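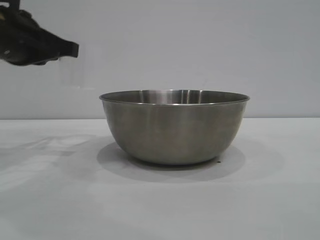
4 min read

Section 3: Getting your mixing bowl ready for the first dough

I know, you want to get straight to the flour. Me too, every time! But a new steel bowl usually has a bit of factory film on it, and ten minutes at the sink now will save you a gray smear on your first batch (ask me how I know).

1. Peel off the Maltell sticker. If it leaves glue behind, rub it with a drop of cooking oil, wait a little, and wipe.

2. Wash the bowl inside and out with warm water and dish soap. Use a soft sponge and go all the way around under the rim — that's where the gunk likes to hide.

3. Rinse, then dry it right away with a clean towel. Air drying is fine for the steel, but you'll get water spots.

4. Wipe the inside with a white paper towel. If the towel comes away gray, go back to step 2.

Caution: no steel wool, no bleach, and please don't put the bowl on a burner or in the microwave.

Setting up your spot

5. Clear a flat stretch of table and wipe it down. I like the bowl a little to my right so my left hand has somewhere to put things.

6. Fold a damp dishcloth flat and set the bowl on it. Give it a nudge. If it slides, your cloth is too dry or your table is still greasy.

7. Put your scale within reach, set the bowl on it, and zero it out. For the starter dough in Section 4 you'll add 500 grams of flour first, then move the bowl back to the cloth before you stir.

Note: if you bought the Pärn lid, wash it by hand. It goes on after mixing, while the dough rests for 90 minutes, and it only needs a light press. I used to shove mine down hard and then fight to get it off again.

Storing it: dry bowl, lid off, nothing heavy stacked inside. The Borum whisk can live in there if you're short on drawer space — mine does.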